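Chapter 3
Looking After the Microwave

Most of us learned to use a microwave long before anyone showed us how to clean one, and I count myself among the guilty! In this chapter we start with the glass turntable plate (the part that catches nearly every drip, splatter and runaway bean) and then work our way through the cavity, the door and the seals.
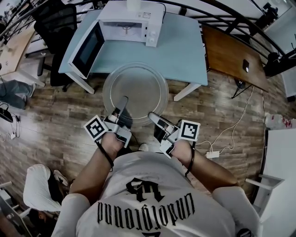 Flultby, July

With the plate out and the door wide open, you can get a proper look at the little coupler on the cavity floor, which is what turns the plate when the oven is running. Give it a gentle wipe while you're there, and take care not to flood it. A plate that has just come out of a hot oven should sit for 20 minutes before it goes anywhere near cool water – I know, it feels like forever when you're keen to get on with things.

You'll want a soft cloth, dish soap and a clear bit of bench for the exercises, and I'd set aside 40 minutes for the lot, with time for a cup of tea somewhere in the middle.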